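FOR IMMEDIATE RELEASE

Drellholm refill and return shop opens its doors in February

Hi from all of us at Hateo! I've been writing these announcements for our little company for a while now, and I don't think I've ever been as excited to send one out. In February we're opening a bottle return and refill shop in Drellholm, right across from the old Rasovine bakery building (if you've ever waited for the bus there, you know the one). Bring back your empties, fill up on dish soap, vinegar or cooking oil, and go home with less in your trash can.
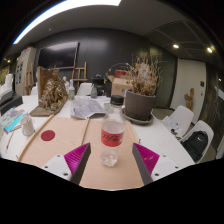
What we take

Clear plastic drink bottles are the big one, with the caps left on, please. We also take glass jars, milk jugs and flattened cardboard — tape and all, we'll deal with it. Each bottle earns you a credit on your shop card, and you can spend it on anything in the refill room or pass it along to the Drellholm school garden. I've already promised mine to the garden, so no pressure.

Pour out what's left in the bottle before you come. A few drops are fine, but a half-full soda makes a real mess of the sorting bins, and I'm usually the one with the mop. Labels can stay on, whatever language they're in! 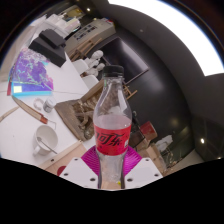
How we got here

We ran a trial out of the Tekleab market hall last fall, open just 2 mornings a week, and I figured we'd see a few neighbors and some curious dogs. Instead 103 households signed up, and people kept asking when we'd have a place of our own. So we went looking, found the space on the bus line, and spent the winter painting it a green I still have mixed feelings about (it looked calmer on the sample card).

The new shop has room for almost 150 members to start with, and everyone from the trial keeps their card and their credits. Joining is free.

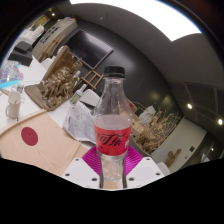 We'll be open from 8 a.m. until the early afternoon, with coffee on during opening week if you bring your own mug. There's a ramp at the side door and a spot out front to lock up your bike. Reporters are very welcome to drop in, and I'm happy to show you the sorting room and talk your ear off about bottle caps. Just ask for the press desk at the Hateo counter in Drellholm — that's me, by the register.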